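How I plan a week of slow ferry hopping

Posted February 16, 2005

People keep emailing me about ferries, so I've finally sat down to write out how I put one of these trips together. I've done it wrong plenty of times (ask me about the night on the quay at Fosness, or better, don't) and I now have a way of doing it that mostly works.

Start with the boats and leave the beds till later. I know it's tempting to find a lovely guesthouse and build everything round it, but if the boat only calls there twice a week you'll be stuck or you'll be rushing. Get hold of the paper timetable for every route you might use and spread them all out on the floor. Mine cover the whole rug by the end!

Next, get a highlighter and mark only the sailings that land before teatime. Arriving at a strange harbour in the dark with a heavy bag is no fun, and the last shop has usually shut. On my August trip that left me with one good boat a day, and the route more or less drew itself: Fosness to Adus, two nights there, then on to Magsi and back round.

Check the footnotes. Every timetable has those tiny letters next to the times, and one of them will mean "schooldays only" or "on request". For the on request ones you have to ring the day before, and yes, they really will sail straight past if you haven't. I write the phone numbers on the back of the timetable in pen.

Now the beds. I book the first night and the last and leave the middle loose, except in high summer when I book the lot. Drahomíra Říha, who I walked with for two days on Magsi, books nothing at all and carries a tent. Good for her, but I like a kettle.

Money next. My last trip came to 884 euros for everything, and 300 of that was boats. Foot passengers pay very little on the short hops, it's the long overnight crossing that hurts. If you can sit up in the lounge you'll save the price of a cabin, though take earplugs and something to put over your eyes.

Packing is where most people go wrong. You'll be up and down gangways and steep metal stairs, so one bag, and one you can lift over your head. I get out everything I want to bring, then put a third of it back in the cupboard.

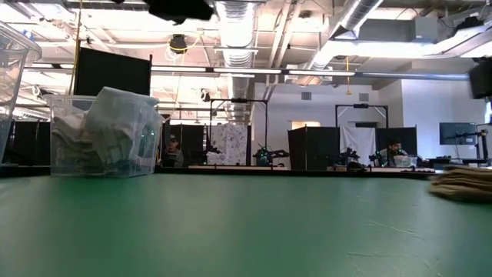 Do keep a warm layer at the top where you can grab it, even in August, as the open deck gets chilly once you're out of the harbour. A woolly hat weighs nothing. I take two pairs of shoes and wear the heavier ones on travel days.

Last thing, leave a spare day before your flight home. Boats get cancelled for wind and the company will put you on the next one, but that might be tomorrow. I lost a whole day at Beson that way and spent it eating waffles in the waiting room with 52 pages left of my book, which I finished by lunch.

If you want the timetable addresses, drop me a line and I'll send you what I've got.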